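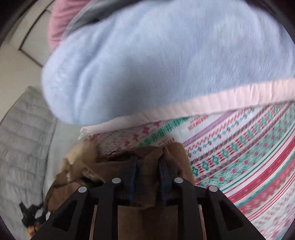

By Tumaini Nyanda | October 27, 2022

I got to spend an afternoon with the robotics club at Muriithi this week, and I came home with lint all over my sleeves! The students are getting ready for the Brarnness tidy-up challenge in February, where a robot has to pick soft stuff out of a messy pile and put it where it belongs.

Before the robot can try, the kids do it by hand with a gripper – over and over – and record every grab. They've saved 354 so far and want 1,000 before winter break. Crumpled brown paper on top of a snowflake-print blanket is a lot trickier than I figured (I had a go and mostly pinched the blanket).

The club has 12 members this year, and five of them had never touched a robot before September. They call their project Nedent, and I was told very firmly that it's pronounced with a long E.

Next up is teaching the software to tell fleece from quilting. If you have old blankets to spare, the club would love them – drop them at the front office any time before 4.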